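Robotics Club Works in Simulation This Spring

4/13/19 — The Grinden robotics club has moved its arm project onto the computer for April, and the members are working on a block exercise before they get time on the real hardware.
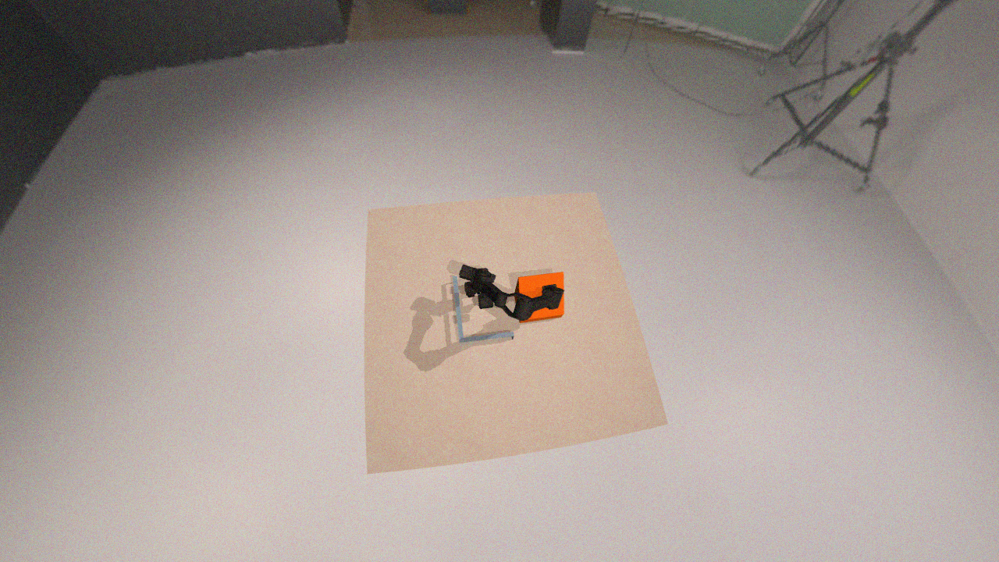
What the group is doing

The simulated setup is kept simple. There is one arm, a tan mat, an orange block and a light blue L-shaped piece. The room around the mat is modeled on a photo studio, with a white floor that curves up into the walls and some lighting equipment off to the side. Members did not build the room. It came with the software package the club uses, called Brilel, and most of them have left it alone.

The exercise is to bring the gripper to the block, move the block across the mat and leave it square against the inside corner of the L. Each attempt starts with the block in a different spot. A run counts if the block ends up touching both bars and the L has not been moved.

The club has 16 members this term, working in pairs. Each pair writes its own control program and keeps its own log. Gorazd Kolev, who leads the sessions, asked that logs include the failed runs along with the good ones, and that every entry give the starting position of the block. A few pairs were leaving that out in the first week, and their results could not be repeated.

Pushing and lifting

Two approaches have come up so far. Some pairs lift the block and set it down in the corner. Others keep it on the mat and push it from the top or the side. Lifting takes longer to program because the fingers have to line up with the block first. Pushing is quicker to get going, but the block tends to turn when the gripper presses off center, and then it meets the L at an angle.

Drita Stojanovska and her partner tried pushing for two sessions and then added a short second move at the end to straighten the block. Their last log shows 17 good runs in a row. They have offered to share the code for the second move with any pair that wants it, on the condition that the pair writes down what was changed.

Friction is the setting that has caused the most discussion. With the default value the block slides more easily than the club's real one does on its real mat. Gorazd has asked everyone to use the same value for the rest of the month so that results can be compared. The number is posted on the club page. Please check it before you start, as the software goes back to its default after each update.

A note on shadows

Several newer members asked whether the shadow on the mat matters. For the current exercise it does not. The programs read the position of the block directly from the simulator. Later in the term the pairs will switch to finding the block by its color in a rendered view, and at that point lighting will have to be considered. Anyone who wants to get ahead can save a few views now with the lights at different settings and keep them with the log.

Moving to the real arm

The pairs will start on the real arm at the Mimier workshop when the simulation logs have been checked. Two pairs will be booked at a time. Each pair should bring a printed copy of its program and have the slow speed setting already in place. The first run of any program will be done at slow speed with one person at the stop button — no exceptions, including for programs that have worked well in simulation.

Safety glasses are kept at the workshop. Long hair should be tied back, and bags go on the shelves by the door.

The Leitão room is still open after school for anyone who needs a computer with Brilel installed. Save your work to the club drive before you leave. Files on the desktop are cleared overnight, and one pair has already lost a log that way.

Questions about the exercise can go to Gorazd. Members who have missed a session and need a partner should let Drita know, and she will match them with a pair that is at the same stage.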